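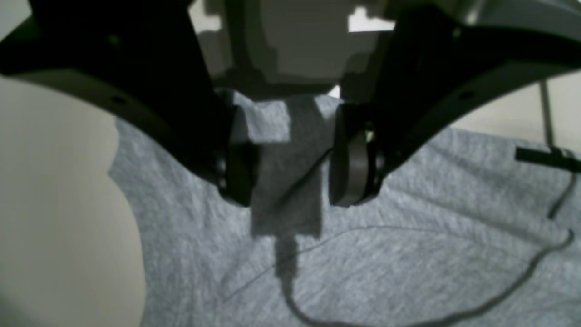 Home News Sport What's On Contact
Search this site Go

Clothes bank to open longer from next week

04/03/2019

Wirkdale's free clothes bank will open on Saturday mornings as well as its usual two weekdays, after a busy January in which 80 families asked for help.
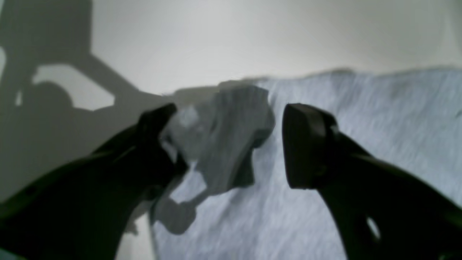
The bank, in the old Gredon shop on Mill Street, gives out coats, school shirts and baby clothes. It has received a grant of £2,000 to pay for heating and new rails.

Mélanie Fraser, who runs it, said T-shirts and jumpers were always welcome – but men's shoes were the real shortage.
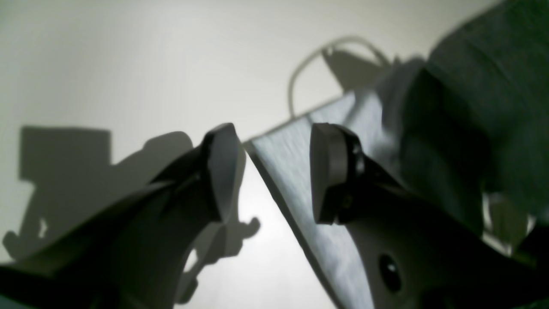
Gripper fingers in close-up against a pale background

"We had 13 people in last week wanting work boots and we had one pair, size six," she said.

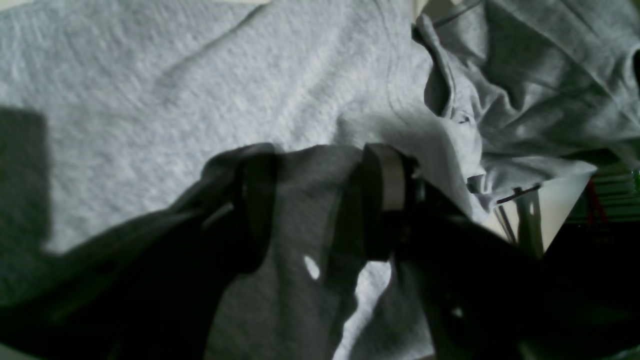
Donations should be clean and bagged, and can be left at the side door between 10am and noon. Bedding and curtains cannot be taken. The number 28 bus stops outside.

Sign up for our weekly newsletter Enter your email address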